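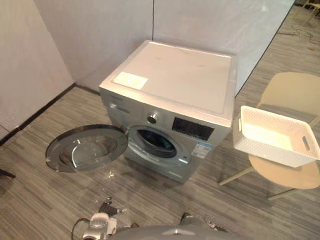 Qusai Sfeir wrote on 24 February 2020:
> Opening the door is solved. Show me a machine that sorts a mixed load
> and I'll stop calling laundry a research problem.

Sorting is a fair bar, but I'd put it second. Grasping cloth comes first – it has no fixed shape, so the Dradis planner has no model to match against. Our August runs at Rekard: 40 picks from a basket, 14 of them a single garment.
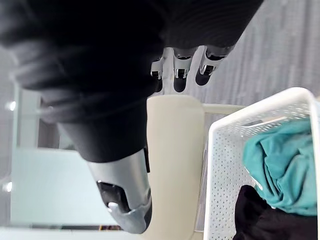

> Fingertip sensing won't fix that either.

Agreed, by itself. It does tell you when you hold 2 layers, and Bromberg's regrasp routine needs that signal. Logs on request.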